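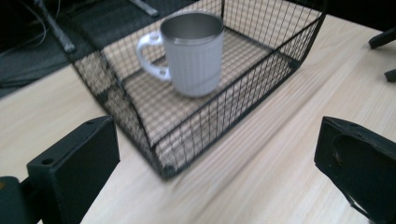
# Getting a grasp planner to stop grabbing the basket

If you've ever pointed a depth-based grasp planner at a wire basket with something inside it, you already know how this goes. The planner looks at all that mesh, decides it has found two hundred wonderful little edges to pinch, and ranks every one of them above the mug you wanted. I spent most of August fighting with this and I'm finally happy with my setup, so I'm writing it down while I still remember what I changed (and before I change it again).

I'll assume you have a camera on the wrist, a segmentation model you can prompt, and some kind of grasp sampler that takes a point cloud and spits out scored poses. My sampler is a homegrown thing called Binness, and the small tool that glues all the pieces together is called Flenunton. You don't need either of them. Anything that lets you get between the point cloud and the scoring will do.

## Why mesh is such a pain

Two things go wrong at once. First, depth on thin wire is junk. Some pixels land on the wire, some go straight through to the table, and a lot of them end up floating in between, where there's nothing at all. Second, a mug inside a basket gets chopped up by the wires in front of it, so the lower part of the mug turns into a bunch of small islands and the sampler treats each island as its own object.

Metal makes it worse! A mug with a steel lining will give you a bright ring with hardly any usable depth inside it, and if your planner likes to grab rims, that ring is exactly where it goes looking.

## Step 1: Segment two things, and keep both masks

My first try was to segment the mug and throw everything else away. The grasps looked great, and every one of them would have driven a finger through the side of the basket. So now I ask for both:

```yaml
prompts:
 target: "mug"
 container: "wire basket"
min_mask_area_px: 800
merge_islands: true
```

The `merge_islands` flag is the one that matters. It takes all the bits of mug that show up between the wires and gives them a single label, as long as they sit inside the same bounding box. The area limit gets applied after merging. I had it the other way around for a week and kept losing the bottom half of the mug, so check the order in your own code.

## Step 2: Turn the basket into a solid

Don't try to model the mesh. I did, it was slow, and it didn't help one bit. For collision checking, the basket is five flat slabs: four walls and a floor, with an open top.

Fit a plane to each wall using the container points only, and give the walls some freedom to tilt. Plenty of baskets get wider toward the top, and if you force the walls to be vertical you either lose space at the rim or let the fingers clip the mesh near the floor. Both are annoying, and the second one is loud.

```python
walls = fit_walls(container_pts, n=4, max_tilt_deg=20)
floor = fit_floor(container_pts, table_plane)
scene.add(walls + [floor], pad_mm=4)
```

A word about `fit_floor`: pass it the table plane. With a mesh floor, loads of your depth points are really the tabletop seen through the holes, and a naive fit will happily merge the two. I take the table plane first, remove everything that belongs to it, and fit the floor to what's left. If there aren't enough points left over, I fall back to the bottom edge of the walls.

## Step 3: Clean up the target cloud

Shrink the mug mask by a couple of pixels, then drop any point that doesn't have enough neighbors. That gets rid of most of the floaters. My numbers, which you should treat as a place to start:

- mask erosion: 2 px
- neighbor radius: 6 mm
- minimum neighbors: 20

If you go too hard on the erosion, the handle is the first thing to vanish. Skinny loops don't have many pixels to give away. I run the handle as its own prompt now and add it back in afterward, with no erosion at all. It's a bit of a hack, but I like having handle points, partly so I can grab them and partly so I can keep a finger from landing on them by accident.

## Step 4: Sample, then filter, in that order

I let the sampler go wild on the mug cloud and only bring in the basket at the end. My default is 2460 candidates, a number I landed on by bumping things up until my GPU complained and then backing off. Filtering goes like this:

1. Throw out any pose where the closed fingers don't contain target points.
2. Throw out any pose where the open fingers hit a wall or the floor.
3. Check the whole approach path too, starting from above the rim.
4. Score whatever survives.

Number three is the one I skipped for way too long. A final pose can be perfectly fine while the path to it goes straight through the rim. I check at 5 mm steps along the last stretch, and it costs me almost nothing.

Also, use the real shape of your fingers. If they're big boxy blocks, a thin rectangle in the collision model is going to lie to you, especially when the mug is sitting close to a wall with hardly any room on that side. My fingers got a proper convex hull each and the number of silly plans dropped right away.

## Step 5: Prefer the roomy side

When an object sits off to one side of a container, there's usually a big open area on the other side of it. I add a small bonus for grasps where the wider part of the hand hangs over that open area:

```python
score += 0.15 * clearance(hand_body, walls)
```

Keep the weight low. At 0.5 my planner got so fond of open space that it started picking terrible grasps with fantastic clearance.

## Step 6: Look at it before you run it

Please draw the top five grasps over the color image before you let anything move. I know, I know. But a mask that's leaked onto the mesh is obvious to your eyes and completely invisible in the scores. Flenunton has a `--preview` switch for this, and I've left it on by default since I wrote it.

If the preview looks wrong, here's my usual order of suspicion:

- **Grasps on the rim of the basket:** the two masks overlap. Subtract the container from the target and try again.
- **Grasps floating in midair:** not enough neighbor filtering.
- **No grasps at all:** your wall padding is too big. Drop it by a millimeter at a time.
- **Everything is shifted sideways:** hand-eye calibration. Sorry.

One thing I still haven't sorted out is motion blur. If I grab a frame while the wrist is still moving, the masks get mushy along the wires, and for now I just wait 200 ms after the arm stops before I take the picture. I'd love to get rid of that wait, so it's next on my list, right after a cleaner version of the handle hack.

*Last updated September 2024*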